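Spielküche schlägt Wohnküche

Irkorach. Wer in diesem Herbst eine neue Küche braucht, sollte Geduld mitbringen – oder unter einen Meter zwanzig groß sein. Während das Küchenhaus Rostami für Einbauküchen inzwischen Lieferzeiten bis in den Mai nennt, sind Spielküchen sofort zu haben. Der Händler Stusero hat nach eigenen Angaben seit Jahresbeginn 3149 Stück verkauft, mehr als je zuvor.

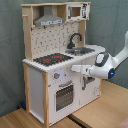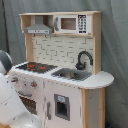
Helles Holz, weiße Flächen, graue Dunstabzugshaube: Auch die Kleinen kochen geschmackvoll.

Warten auf die Arbeitsplatte

Bei den Großen hakt es an den Handwerkern. In Irkorach und den Nachbargemeinden fehlen nach Schätzung der Branche etwa 700 Monteure, und wer einen erwischt, gibt seine Nummer ungern weiter. Shahla Soltani hat im Mai bestellt und spült ihr Geschirr bis heute in der Badewanne. »Die Rückwand ist schon da«, sagt sie. »Sie lehnt im Flur und macht einen guten Eindruck.« Die Anzahlung von 4000 Euro ging deutlich zügiger über die Bühne.

Ihre Tochter bekam zum Geburtstag ebenfalls eine Küche, für 67 Euro, aufgebaut an einem Nachmittag. Seither wird im Hause Soltani wieder regelmäßig serviert, überwiegend Filzspiegelei.

Rostami verspricht Besserung und will im kommenden Jahr eine eigene Montagetruppe aufstellen. Gesucht werden gelernte Schreiner, zur Not auch Quereinsteiger. Einen Starttermin gibt es noch nicht, die Stellenanzeige soll aber schon bestellt sein.

Kontakt: Redaktion Julton Lokales | © Julton 2019 | Nach oben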